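Stundotetti garment handling set: known faults

Read this before you train on the denim part of the set. It covers one fault in the hand-held grippers and what we did about the episodes it touched. Contact for this part is Kanokwan Kongkaew.

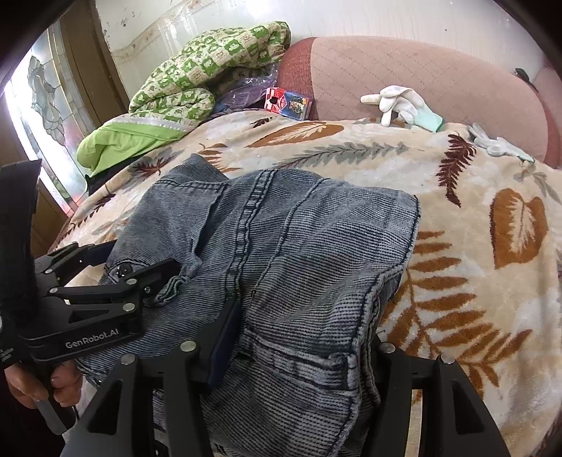 Finger slip was logged in 30 of the 500 denim episodes. In these the recorded opening width lags the real one by up to 9 mm, and a policy trained on them closes late. Most cases came up at thick spots, such as the double-stitched seam down the middle of the garment or the hem edged in dark thread, where the operator squeezes harder. Guangming Qian traced it to a set screw on the encoder shaft backing out under load.

The flag is slip_suspect in the episode table. It was set by hand, so expect a few misses. Flagged episodes are left in the download but are not in the default split.

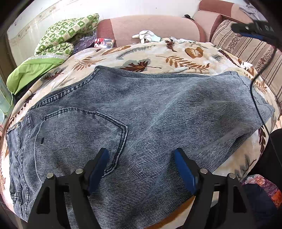
Last changed: January, by Doğukan Polat

Replay on an arm

Do not replay flagged episodes on hardware. At Pikedton one was run with the force limit off, and the fingers kept closing after contact. The jeans tore at a belt loop and a finger pad came off. No one was hurt. Keep the limit at 80 percent or lower and have a person at the stop button.

Open items
Corrected widths for the flagged episodes (Elsie Hollis)
Thread lock on all units before the next round
Same check on the towel episodes, not started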